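Idcombe Community Radio
Minutes of the Music Programming Meeting

18 June 2021
Posted by the station office

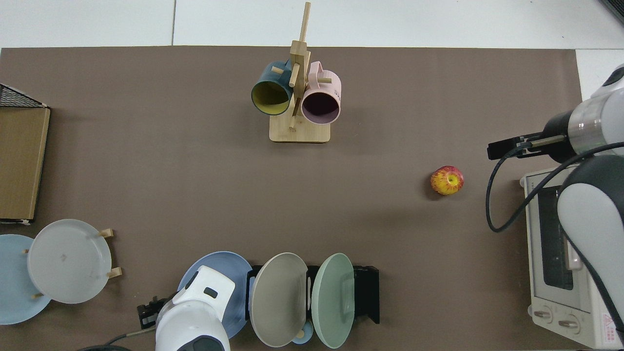
1. Minutes of the last meeting
Approved with one correction. The running time of the late electronic show should read two hours.

2. New music submissions
The music desk received 44 submissions since the last meeting. Of these, 17 were passed for airplay and 6 were held for a second listen. The rest were declined and replies have gone out.

Most of the passed tracks are house or downtempo. Members felt the daytime list is short on vocal tracks and asked the desk to look at the held pile with that in mind.

3. Komik EP
The four-track EP from Komik was played in full. The second and fourth tracks were liked best. Agreed to add the second track to the evening list for three weeks. The opening track has language in the last verse and can't go out before 9 p.m. unless a clean edit is supplied. Music desk to ask the label for one.

There was some disagreement over whether the EP should be record of the week. Put to a vote and not carried. It can be put forward again next month.

4. Gilero guest mix
Gilero has offered a one-hour mix of unreleased material. Accepted for the Saturday night slot, date to be set. The file must reach us with a full track list, as the last two guest mixes came without one and the royalty report was late. Levels on the sample clip were too hot. Production to send our loudness sheet.

5. Fu remix
The Fu remix went out twice under the wrong title. The entry in the library has been fixed. Presenters are reminded to read titles from the playout screen and to report anything that looks wrong.

6. Specialty shows
The Latin and R&B show will move back one hour starting next month. The presenter has agreed. The jazz repeat fills the gap for now. A proposal for a new hip-hop show was received, but no pilot was attached. Deferred until we have one.

7. Year-end show
Proposed to run a listener chart in December with 21 places. Agreed in principle. Voting form to be drafted by the web team and brought to a later meeting. Staff picks will be a separate show.

8. Other business
Headphones in Studio B have a loose left channel. Replacement pair approved.
The door code has changed. Ask the office.

Next meeting: same room, date to be sent by email.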